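Home > News > Community

Textile drop-off at Havstead to stay open through winter

The household textile drop-off at the Havstead transfer station will keep running until the end of autumn next year, after council agreed to extend the trial that began in October.

Residents have left more than 3000 kilograms of clothing, bedding and towels at the site so far. Council had planned on 900 kilograms for the whole trial.

Material is collected by Pekberg, which sorts it at its Studinby depot. Wearable clothes go to op shops in the region. Cotton that is too worn to sell is cut up for cleaning rags, and the rest is shredded for padding.

The extension will cost $13,000 and will be paid for out of the existing waste budget. Kerbside bin charges will not change.

Pillows, doonas and carpet are still not accepted. Shoes can be left if they are tied together in pairs. Council has asked people to wash items first and to keep anything damp at home until it dries, as mould can spread through a full cage.

The drop-off is beside the cardboard bay and is open from 8am to 4pm. There is no fee for household loads. Businesses need to book ahead through the council office.

Small items such as socks and face washers can be brought in a cardboard box or a tied bag.

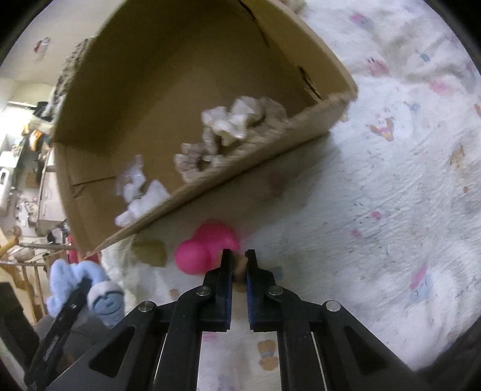
A second drop-off point at Studinby will be considered when the next waste budget is drawn up.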